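Golgate Memorial Pages: support log
Notice won't save, and dates of birth showing a day early
Opened by: Iara Aravena, Carrasco Funeral Directors
Handled by: Ximena Ledesma

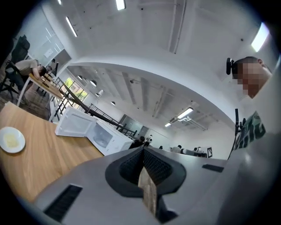 Iara, 28th October
Hello again! First of all, the new notice layout is lovely and the families have been so pleased with it. Two snags, though. I'm putting up a long notice for a retired headteacher and it stops saving once I get past the list of grandchildren. No error, the button just goes grey. Also, her date of birth is right in my form but one day early on the public page.

Ximena
Thanks Iara, great to hear the families like it! Could you tell me how long the notice is, and whether you typed it straight in or pasted it?

Iara
Pasted from the family's email. It's 3,000 characters, so well past our usual. She taught for decades, ran the choir and had a huge family, and they want everybody in!

Ximena
Quite right too. Your branch is still on the old short notice setting, which stops at 900 characters. I've moved you to the long one. Please log out, log back in and try again. If any accented names look odd after pasting, use Paste as plain text from the Edit menu.

Iara
Saved first time! All the grandchildren are in, accents and all. You've made my afternoon. The birthday is still a day out - she was born in June, if that's any use.

Ximena
It's very useful! I made a test notice with a January birthday and it came out fine, then one with a June birthday and it slipped back a day. The page is treating the date as midnight and then taking off an hour for summer time. I've passed it to our Dremberg office with both test notices attached.

Iara
Ooh, well spotted. I've looked back through ours and found 4 more with the same thing, all summer birthdays. Shall I correct them by hand?

Ximena
Please don't, or they'll be a day late once the fix goes in. I'll refresh them from this end.

Ximena
Fix is live. I've refreshed your notices and checked each one against the form. Could you have a look at the headteacher's page?

Iara
Perfect, and the printed order of service matches too. Her daughter has already left the first message in the book of memories. Thank you so much, please close this one!

Status: closed

Related tickets
Candle messages appearing twice
Changing the service time after a notice is published
Rusora branch: donation link missing from notice
Adding a maiden name in brackets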